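We use cookies to improve your experience on this site. By continuing to browse you agree to our use of cookies. Accept | Manage settings

Laundry firm says folding robots are coming, and wants its staff to teach them

Staff at Filtano, the laundry and linen company, have been told that part of their work from December will be showing machines how to fold clothes.

The company has signed a deal with Tinach, a robotics start-up, under which 12 workers will spend part of each week folding garments with hand-held grippers fitted with cameras. The recordings go to Tinach, which uses them to train a folding robot. Filtano hopes to have 4 of the robots on its sorting floor once they are good enough. It has not said when that will be, or how it will decide.

Workers are doing the recordings at home as well as on site, using their own beds and their own clothes. Tinach says the variety helps. Each person is asked for 1000 clips, and is paid their normal hourly rate while they make them. There is no extra payment for the clips themselves, and they do not get to keep any rights in them.

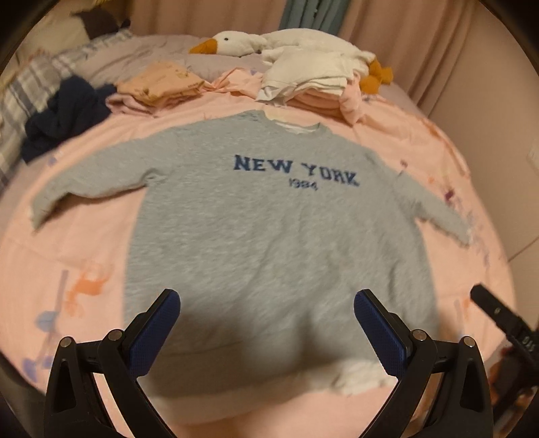

Yuto Kaneko, who runs the project for Tinach, said the aim was to take over "the dull end of the job" and leave people to deal with stains, repairs and customers. He would not give a speed for the robot. Asked how it compared with an experienced folder, he said that was "the wrong question at this stage".

It seems a fair question to the people on the floor. Babatunde Babalola has worked at Filtano for six years and is one of those making clips. He said a jumper he could fold in a few seconds by hand took far longer with the grippers, and that his wrists ached by the end of a session.

"They say it will free us up. Free us up for what? There aren't that many stains," he said.

He added that he did not mind the work itself, and that the home sessions saved him the bus fare. What bothered him was that the daily targets for ordinary folding had stayed the same on the days he also did recordings. Filtano said it was "looking at" the targets.

The company has promised no job losses as a result of the robots, though the promise runs for only six months after the first one arrives. A spokeswoman declined to say what would follow. She did confirm that four vacancies on the folding tables would not be filled – a decision she described as unrelated.

Filtano has been here before. A folding machine from Thibodeaux was brought in to handle flat sheets and pillowcases, and still does, but staff say it needs a person at each end and another to clear it when it jams. Sweatshirts, baby clothes and anything with a hood have always gone back to the tables.

Staff are due to meet managers again before the next round of recordings begins.

Related
Medix to close night shift at packing site
Warehouse staff win longer breaks after heat complaints
Self-service tills: shops quietly bring back the cashiers
What happens to your data when you train a machine at work?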